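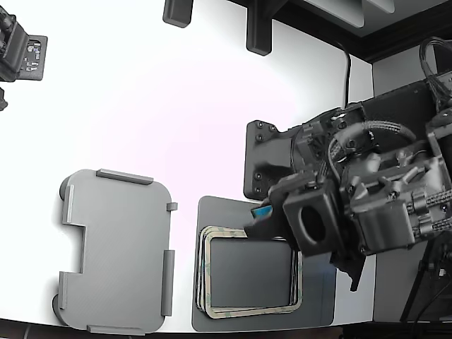

Voltei ontem da feira de patchwork de Galtden com os pés em frangalhos e a mala a cheirar a algodão novo, por isso perdoem-me se isto sair meio desordenado! Fui de camioneta com a Sheyla Flores, que já lá tinha estado e sabia onde ficavam as casas de banho sem fila (informação preciosíssima).

Começámos pela exposição, no pavilhão grande. Eram 437 peças penduradas, segundo o catálogo, e eu juro que tentei vê-las todas, mas à terceira ala já confundia as estrelas com os moinhos. Fiquei parada um tempão diante de uma colcha toda em azuis, quiltada à mão, com um ponto tão miudinho que me deu vontade de ir para casa desmanchar a minha. O segundo prémio foi para uma manta de retalhos de camisas velhas, e eu tinha-lhe dado o primeiro, mas pronto, não sou do júri. 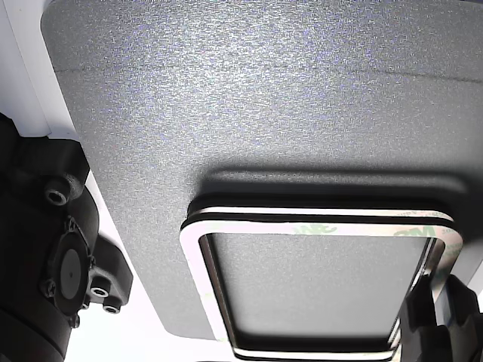

Depois vieram as bancas, e aí é que a carteira sofreu. A Doležal trouxe linhos tingidos em tons de terra, lindos, caríssimos, e eu saí de lá com 2 metros do cor de ferrugem sem ter a mínima ideia do que vou fazer com eles. Na Bamedow comprei linha de quiltar, um cone de 1000 metros em cinzento-claro, que dá com tudo. Ainda espreitei as máquinas da Viketus e sentei-me a experimentar uma de braço longo. Que maravilha, parecia manteiga! O preço é que nem por isso: 3495 euros, e a mesa é à parte. A senhora da banca foi muito paciente comigo e deixou-me fazer uma fila inteira de plumas tortas.

À tarde havia uma oficina de debruns em curva, mas as vagas já tinham ido todas e ficámos a ouvir da porta. Apanhei o truque de cortar as tiras um bocadinho mais estreitas do que eu costumo, e vou testar na colcha do berço, que tem de estar pronta em agosto. A Sheyla comprou o molde das folhas e prometeu emprestar-mo quando acabar os cantos dela.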